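Accueil | Programme | Intervenants | Ateliers | Infos pratiques | Contact

Le plan de travail avant la pièce — notes de l'intervenante
Journée ateliers de Skevden, août 2019. Durée prévue : 15 minutes, questions comprises.

Diapo 1. Titre
Dire bonjour, rappeler que les notes seront en ligne. Ne pas refaire l'historique de l'atelier Undis, il est dans le programme. Passer vite.

Diapo 2. Le sujet
Je parle de planches et de petites formes imprimées. Chez Undis on fabrique des blocs à poser, trier, aligner : cylindres, étoiles, quelques formes plus compliquées. Pendant longtemps on s'est occupés uniquement des blocs. La surface sur laquelle on les pose, on prenait ce qui traînait. En mai on a repris la question depuis le début, et c'est ce travail que je présente.

Diapo 3. Les surfaces essayées
Trois surfaces retenues sur les neuf essayées. Montrer les échantillons, les faire passer dans la salle.
— Le panneau peint en blanc. Propre au départ, marqué au bout de quelques jours. Les reflets gênent sous les néons.
— Le tapis en caoutchouc. Les blocs ne glissent pas du tout. Trop, pour nous : on veut pouvoir les pousser du doigt.
— Le bois clair, en lames. Les formes vertes et bleues ressortent bien dessus, l'œil les trouve tout de suite.
S'arrêter ici si quelqu'un demande les prix. Renvoyer à la feuille à l'entrée.

Diapo 4. Les joints
Point qui revient toujours. Une planche faite de plusieurs lames a des joints, et un joint qui dépasse arrête un bloc. Passer l'ongle en travers avant d'acheter. Nos premières planches, commandées chez Leketti, ont été reponcées à la main dans le sens du fil. Grain 180 puis 240, pas plus fin, sinon la surface devient glissante. Huile très légère ou rien. Nous n'avons rien mis sur les dernières.

Diapo 5. La table dessous
Table perforée. Avantage : on peut brider par les trous, et la poussière tombe. Inconvénient : on ne pose pas de petites pièces directement dessus, elles basculent au bord des trous. D'où la planche. Penser à nettoyer sous la planche, les copeaux de plastique s'y accumulent et elle finit par boiter.

Diapo 6. Les blocs
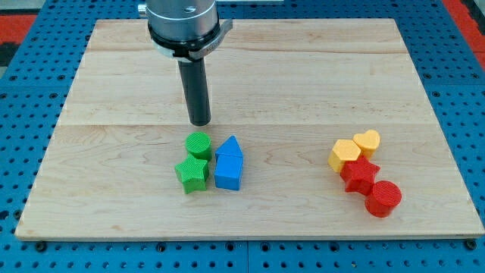

Texte et notes : atelier Undis, Skevden

Laisser l'image affichée pendant toute la diapo. Parler du cylindre et de l'étoile à cinq branches, tous les deux du même vert. On voit les fines stries sur le dessus, c'est la texture habituelle de l'impression 3D. On nous demande souvent de les poncer. Notre réponse est non pour les blocs d'atelier : la texture aide les doigts, et deux blocs poncés à la main ne sont plus tout à fait pareils.
L'étoile est la forme difficile. On la pousse par une pointe et elle tourne. On la pousse dans un creux entre deux branches et elle avance à peu près droit. Faire l'essai devant la salle avec l'étoile de démonstration, sur le bois, puis sur le caoutchouc. Le cylindre, debout, ne pose pas ce problème, il convient pour commencer.

Diapo 7. Le rangement
Nous avons 156 blocs en circulation entre l'atelier et les prêts. Bacs Butt à couvercle, un bac par forme et non par couleur. Le tri par couleur fait joli sur l'étagère, mais on cherche toujours une forme. Les planches se rangent debout, de chant, jamais empilées à plat avec des blocs oubliés entre deux.

Diapo 8. Ce qui reste à faire
Voir comment le bois nu vieillit dans une pièce chauffée. Essayer une planche plus épaisse. Décider si on arrondit les arêtes, j'ai des avis contraires dans l'équipe.

Questions. Garder les échantillons sur la table jusqu'à la pause et récupérer l'étoile.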